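Diko estate – anyone else had the gearbox judder?

hatchback_moss
Picked mine up in July and it's done 2184 miles. Lovely thing on the motorway, but it shudders pulling away in second. Wokach quoted me £543 for a fluid change, and I nearly choked on my tea!

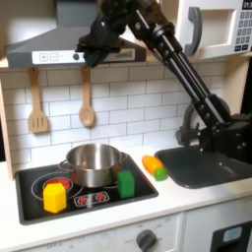

gravelbin replied: that's daft money, and it should be under warranty anyway. Mine did the same and a software update sorted it.

hatchback_moss
Did they charge you for the update?

gravelbin
Not a penny. Ring Nseir and ask for the service desk.

twodoor_tel
Don't agree, sorry. I had the update and the judder came back after 1170 miles – it wants new fluid. I'd still take it over the Prumodura, mind, the seats in that are awful.

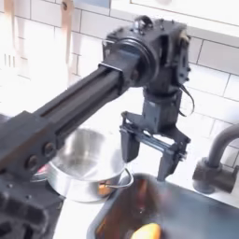
Similar threads
Diko estate: roof bars whistling
Winter tyres on the Prumodura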